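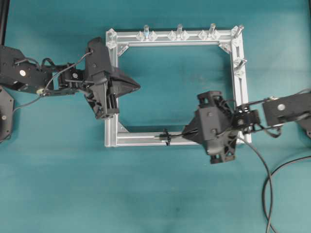

How often does a stream temperature record need to be read out? Every 2 months is enough at a ten-minute interval, provided the logger clock is checked at each visit.

3.2 Data retrieval

Loggers were placed at ten sites along the Torkstead, from the spring line down to the Kekano ford. Each unit was tied to a steel stake on the shaded bank and set to record in local standard time. Sites were visited in the same order on every round – upstream first – so that the gap between readouts stayed nearly constant. Clock drift was noted before the memory was cleared.
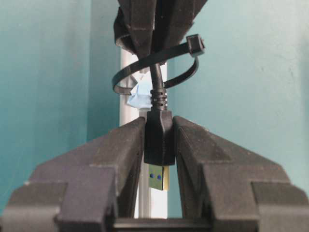
Readout was done on the bank, with the logger kept under a cover to limit warming of the case. Files were copied twice and compared by size before the unit went back into the water. All transfers used a wired link with a USB-A connector at the laptop end, the type shown in Figure 2, where the rectangular black housing has beveled upper shoulders. Records from the January round were up to 400 readings short at the ford.
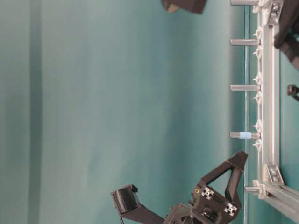 These gaps were left unfilled. Daily means were computed only for days with a full set of readings, and site 503 was dropped from the seasonal comparison (Faulkner and Brunton, in preparation).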